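Kollard to Add Phono Input to Grundden Audio Interface Line

March 15, 2023

Kollard will release an updated version of its Grundden two-channel audio interface in July, the company has announced. The new model adds a switchable phono and line input, which allows a turntable to be connected without a separate preamplifier.

The interface records at 24-bit resolution and draws its power from a single USB-C port. It is compatible with current Windows and Mac computers and is supplied with a license for Solheim, a recording program that splits long transfers into individual tracks. Owners of the earlier Grundden may buy the Solheim license separately.

A first production run of 4,000 units is planned. Of these, 500 have been set aside for libraries and sound archives, which may apply for a loan period of 90 days before deciding on a purchase. Applications are accepted through the Kollard dealer network.

Assembly will take place at the company's plant in Kekano, where a second line for housings and fittings was opened last year. The plant has 200 employees – a figure that is not expected to change with the new product. 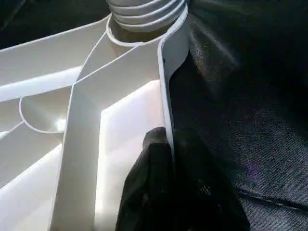 White molded plastic with a threaded neck, seen at close range.

Retail pricing will be published before the release. The current Grundden remains on sale while stocks last, and Kollard will continue to provide driver updates and repairs for it under the existing warranty terms.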